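Pimden shops to take back used paper bags

2026-09-04

Shoppers in Pimden can now return used paper carrier bags at the store instead of putting them in the trash. The city's new paper rule took effect this week and applies to every store downtown and in the Troradano shopping district, 60 businesses in all.

Under the rule, any store that hands out paper bags at the register must also keep a bin for taking them back. Customers do not need a receipt, and the bag does not have to come from the same store. Stores may charge 4 cents for a new bag. Those that do must give the same amount off the next purchase when a customer brings back a bag that can be used again.

The city council approved the rule in June after a long debate over who would pay for pickup. An earlier version would have billed each store by weight. Store owners objected, saying they would end up paying for bags that came from somewhere else, and the council settled on a flat yearly fee based on floor space.

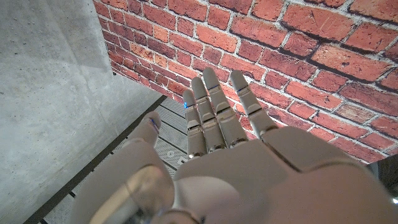
A white robotic hand reaches toward a red brick wall.

Paper that is too torn or wrinkled to hand out again will go to Gramus, the recycling company that already picks up cardboard from the city's schools. Gramus will run two pickups a week, both before stores open. The company said it can take printed and colored paper, bags with twisted paper handles, and bags with small amounts of tape. It cannot take bags with plastic windows, foil linings or grease stains. Rope handles have to be pulled off first.

Grease is likely to be the biggest problem. Takeout restaurants and bakeries use more paper per customer than any other kind of business in the city, and much of it comes back stained. Abdelaziz, the bakery on the corner across from the post office, has started putting pastries in a small wax paper sleeve before they go into the carrier bag so that the outer bag stays clean. The bakery said the sleeves add a little to its costs and that it has not raised prices.

Farmers market vendors are exempt for now. The council said it would look at the market separately, as most stands have no room for a bin and the site is cleared the same afternoon. Pharmacies may keep using sealed bags for prescriptions and do not have to accept those back.

Stores have been asked to keep the bins indoors. During a trial last winter, bins left on the sidewalk filled with coffee cups and food wrappers, and several loads had to be thrown out. Rain was the other trouble. Soaked paper tears during sorting and is worth very little to a mill.

Bags should be empty and folded flat if possible. A bag that has been crushed can still be returned, and the clerk decides which pile it goes in. Gift bags and patterned bags count the same as plain brown ones, as long as they are made of paper all the way through.
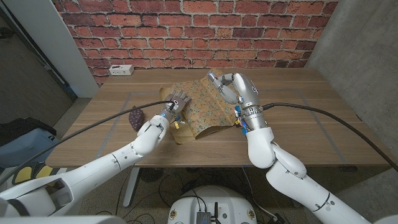
Ayman Ragab said the rule makes sense but that the credit is too small to change what people do. Most shoppers already have a drawer full of bags at home, he said, and they will bring them back only if the bin is right by the door where they can see it. He also asked the council to let stores hand over their returns all together at one shared spot in Troradano, where storage space is tight.

The council said shared bins are allowed if the stores involved agree in writing on who will empty them. Four have been approved so far, all in Troradano.

Stores that have not set up a bin will get a written reminder first. Fines do not begin until next year. Business owners with questions about fees or pickup times can contact the public works office at city hall during regular hours. A list of participating stores is posted in the city hall lobby and at the library.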